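Fence boards shadowing the lawn edge: gap width or fence height?
Posted in Yard and Garden by mudgate_5
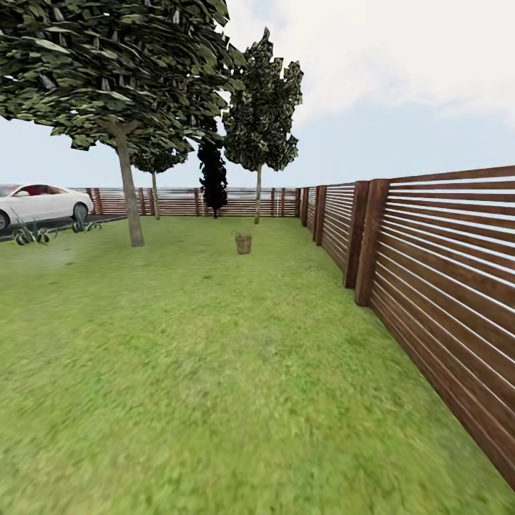

Horizontal slats with narrow gaps, darker square posts.

I am planning a horizontal board fence along the south side of a back lawn. The run is 109 feet. The grass on that side already thins out in October and I do not want to make it worse. Does widening the gaps between boards let in enough light to matter, or should I lower the fence? Boards would be from Hinojosa, stained before installation. Local limit is 6 feet.

Brivero
Height matters more. In fall the sun is low and a solid fence on the south side throws a shadow longer than the fence is tall. Gaps help only when the sun is close to square with the boards. At a steep angle the thickness of the board closes off most of the gap. Going from a quarter inch to a half inch costs you privacy and gains the grass very little. Dropping one board from the top shortens the shadow at every hour.

Also check the soil before blaming light. Thin grass along a fence line is often compacted ground or a mower that never reaches the edge. Push a screwdriver in. If it stops at 2 inches, aerate first.

Lostix
just plant fescue, it takes shade. Mine is fine

slatrunner23
Agree on height. Two additions. Overseed the strip with a fine fescue blend in early fall, and raise the mower to 3 1/2 inches there. Second, keep the bottom board 2 inches off the soil so air moves and the end grain stays dry. Set posts no more than 6 feet apart, or thin horizontal boards will sag between them. I have over 100 feet of this type of fence and the only sagging is on the one section where I stretched the spacing to 8.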